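Thirty-Four Rules for Putting a Bowl on a Table 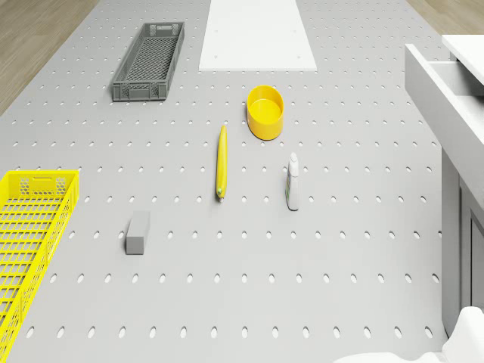

"Most arguments about safety are arguments about nouns," says the woman who edits the house rules for simulated testing at Grosach. She has the printout in front of her, coffee ring and all. It has 34 rules. The first draft had 93, and she is still a little sore about the ones that went.

Which ones? "There was a whole page on what to call a basket. Crate, bin, tote. People wanted to vote." The rule that survived is one line long: pick a word before the run and don't change it after.

Her employer tests arm software in simulation before anything is allowed near a real bench, and the rules cover that stage only. Rule 4 says an object's starting position must be written down before the arm moves. Rule 9 says a failed run is kept. She calls that one the unpopular rule.

"At Bara we threw them out," she says of her last job. "We had 1,014 runs on one task and the report was based on 724. Ask me where the others went. I asked, and I got a very long answer about lighting."

So now every run stays in the log, including the ones where a banana goes through a tabletop because somebody got the collision settings wrong. Those get a tag and a short note. Some of the notes, she admits, are not suitable for customers.

Rule 17 deals with drawers. A drawer has to be logged as open or closed at the start, never "as usual." She wrote that after two teams spent most of June comparing results from setups that differed by exactly one drawer. "Both teams were very polite about it. It was awful."

Does anyone outside the building follow this? Claeys has asked for a copy. Rallon asked too, then sent it back with comments, mainly on the commas. She took four of the commas.

I ask whether good behavior in simulation tells you much about a real kitchen. "It tells you what you're allowed to try next," she says. "Rule 30. People skip to the end and miss it."

And rule 34? She turns the page over to check.

"Reread rule 9."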